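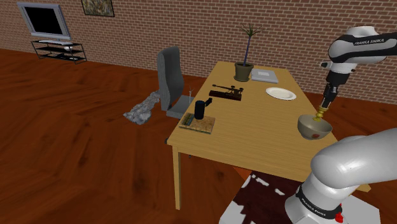

Glenys Parry reckons the only way to get turmeric out of an oiled table is to sand the whole top back to bare wood and start over, and I'm hoping someone on here will tell me she's wrong.

Asked by Prys Llewellyn, 2011-01-08
Viewed 1,837 times
3 answers

So, the background. We bought a second-hand dining table last June from a bloke in Gallolton. Solid timber, pale colour, and he told us it had been oiled, though he couldn't remember what with. I've been wiping it down with a damp cloth and that's the extent of my care for it (I know, I know). Then over the holidays we had the whole family round for curry and somebody put the serving spoon straight down on the wood and left it there until morning. Now there's a bright yellow patch the size of my palm, plus a few little dribbles heading off towards the edge, and a white ring further along where a hot bowl sat without a mat under it.

What I've tried so far: dishwashing liquid and warm water, which took the greasy feel off but did nothing for the colour. Then bicarb and water in a paste, left for half an hour. That lightened it a bit but it also seems to have dulled the finish, and the patch I rubbed is now a different sheen to the rest. My neighbour says bleach. I'm scared of bleach.

Questions, I suppose. Can I fix just the one spot, or will it always show? Is the white ring the same sort of problem or a different one? And if I do end up re-oiling, how do I work out what was on there in the first place? I went into Harries to ask and the young fella behind the counter sold me a tin of Hanstead oil for $53 and I haven't dared open it.

Accepted answer
Trefor Watkins

Put the bleach away! You'd most likely end up with a pale blotch instead of a yellow one, and pale blotches are much harder to hide.

Turmeric fades in sunlight, and this is the thing I'd try first since it costs you nothing. It's the middle of summer, so drag the table over to your sunniest window, or outside if you've got someone to help carry it, and leave the stained end in direct sun for a day or two. Cover the rest with an old sheet if you're worried about the timber changing colour as well. Pale timbers can shift a fair bit in strong light, so check it every few hours and don't go off to the beach and forget it. We had a chopping board go fluoro yellow after a big pickle-making session and the sun got rid of nearly all of it.

The ring is a separate matter. White marks are usually moisture trapped in the finish, not a stain in the wood, and on an oiled top they often come good with a bit of patience. Leave it a week. If it's still there, rub a little oil along the grain with a soft cloth and wipe off all the extra.

As for the dull patch, you've scrubbed some of the oil out with the bicarb, that's all. Very light sanding with fine paper, always going with the grain, then a thin coat of oil. Thin! Wipe it until you think you've taken it all off again. Then do a second one the next day.

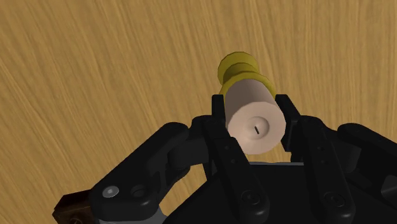

Light tan wood with long, wavy grain.

Follow the streaks when you sand, even where they curve a bit, and feather out past the patch so you don't get a hard edge. You'll probably still pick it if you crouch down and look along the top with the light behind it. Visitors won't.

One more thing – oily rags can heat up and catch fire if you scrunch them up in a bin. Lay them flat outside to dry, or soak them in water first.

Answer
Gwilym Wogan

Just buy a tablecloth mate

Answer
Radymyr Palamarchuk

Agree with Trefor about the sun, but I'd add something on your last question as he skipped it. You won't find out for sure what oil is on there, and for a touch-up it often doesn't matter that much. What you do want to know is whether it's oil at all. Put a drop of water somewhere it won't be noticed, like the underside of the overhang if that's been finished too. If it soaks in and darkens the wood after a few minutes, you've got a tired oil finish and new oil should go in fine. If it sits there beading, there could be varnish or wax on top, and your $53 tin will just go sticky. I did precisely that to a sideboard we brought back from Firkley and spent a whole weekend getting the gunk off with turps.

Test the new oil underneath too before it goes anywhere near the top. Some of them go quite orange.

And your friend isn't completely wrong, by the way. If the oil was worn thin, the yellow may have gone down a fair way, and sanding is what's left after you've tried everything else. I just wouldn't start there.

Comments on this answer

Prys Llewellyn: Drop test done, it soaked straight in. Table is now half out the back door under a bedsheet. Glenys has been told.

Trefor Watkins: Bring it in if it rains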